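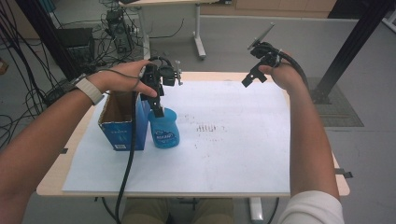

Left gripper on our two-handed station drops out of calibration mid shift and I'm running out of ideas. It's the pair of hand-held ones on cables, Plurnarus controller, right hand is fine all day. Left one starts good, then after an hour or so the reported opening drifts by up to 8 mm and the software thinks the fingers are shut when they're not. The task is nothing special, pick up the blue bottle beside the open box, put it in, take it out, repeat. On the left the cable hangs straight down past the front of the box and off the table, on the right it curls back over the hand. Wondering if thats got anything to do with it??

Already tried:

- re-zeroed with the fingers closed (holds for a bit)
- new cable from Pruletti, same thing
- swapped the ports on the controller, fault stays with the left unit
- wiped the fingers down, new paper on the table in April

Firmware is 127 on both. Log just says `pos_ref lost` and nothing else useful. Don't want to send it back if I can help it, last time Moston had it for 19 days.

– Seema Garg, 4 May 2022

---

**Kosmas Stergiou**

Fault follows the unit, so forget the ports and the controller. I'd look at the strain relief where the cable goes into the body. If the whole weight of the lead is hanging off the connector it works the plug loose a hair at a time, encoder loses its reference, and you get exactly that message. New cable won't fix it if the socket is the worn bit.

What I'd do, in order:

1. Power off at the controller. Not just the software stop.
2. Unplug the left lead and look in the socket with a torch. Pins should all be the same height and the same colour.
3. Wiggle the plug once it's back in. Any rock at all, the socket's on its way out.
4. Make a slack loop and fix it to the forearm with a soft strap, a hand's width behind the wrist. Enough slack that you can bend the wrist all the way and feel no tug. Keep it clear of your watch if you wear one on that side.
5. Power up, re-zero fully OPEN first, then closed. Closed only leaves the top end floating – did this wrong myself for ages.

Then run 60 cycles and write down the opening at the start and the end. If it's still wandering with the loop on, it's inside the unit and you'll need to open it up or send it off.

The right lead already has a bit of a curl in it, so maybe it's getting less pull. Wouldn't bet the house on it though.

---

**Digby Hoani**

had this on a Bermúdez pair, was the firmware. roll back and see

---

**Styliani Chrysikopoulos**

Both hers are on the same firmware and only one drifts, so I'd leave that till last.

Agree with Kosmas on the cable. One to add: check the little grub screw on the finger linkage, if yours has one (the older units do, not sure about the newer). Ours backed out over a few weeks and the fingers moved without the encoder noticing. Quarter turn and a dab of the removable threadlocker, not the permanent stuff, you'll want to get back in there. Also have a feel for play – power off, pinch the two fingers together and try to slide them sideways. Compare with your right one. If the left is sloppier you've found it, and no amount of zeroing will help.

If you do end up posting it, ring Thomas Ruggiero at Moston before you box it up and ask for the socket kit instead. He sent us one to fit oursleves. Fiddly but doable, one evening with a fine soldering iron. Put the old socket in a bag and keep it, they wanted ours back.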